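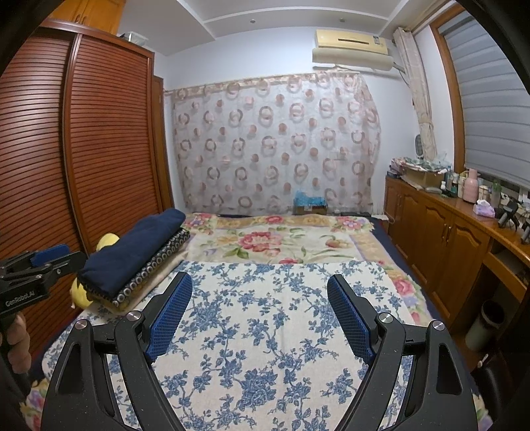
Spreading a printed cloth over a bed with a pair of hand-held grippers.

I've become a big fan of a research method that sounds almost too plain to publish: give people the gripper, let them do a chore in a real room, and teach the robot from what the gripper's camera saw. The robot can stay in the lab. The bedroom, with its wardrobe and curtains and bottles on the desk, comes along in the recording.

I think this is the best thing to happen to household robotics in years, and the Claltberg study is a big part of why. The team there took 49 homes and asked for 2 kinds of work in each, one with rigid objects and one with cloth. Cloth was the part I couldn't stop reading! A mug has a shape you can count on. A sheet has a new one every time you touch it, and a floral print on top of a floral blanket is a rotten place to go looking for an edge.

What the policy learned was modest and, to me, thrilling. In 8 homes it had never been shown, it found an edge, took hold of it and drew the fabric out flatter than it started, often enough that the authors could stop talking about luck and start talking about why it failed. Most failures were grabs of two layers at once. I've done the same thing with a fitted sheet, so I have some sympathy.

The usual complaint is that people holding grippers aren't robots. Their wrists turn in ways an arm may not, and they step sideways without thinking about it. True, and the Jesovard group, who prefer driving a real arm by remote control, make the case well. Their demonstrations are cleaner. But they were gathered in one room, on one table, under one set of lights, and when Sindovine ran both sets through the same training code last August, the clean data fell apart as soon as the furniture changed. I would take the messy rooms every time.

I do have a gripe. The Claltberg paper reports 121 hours of recording and says very little about which hours helped. Was it the number of homes? The variety of fabric? Ha, the small open toolkit that grew out of the project, makes that easy to test -- drop half the homes, keep the hours the same, train again. I'd love to see somebody run it on bedding alone, with the failures published next to the successes.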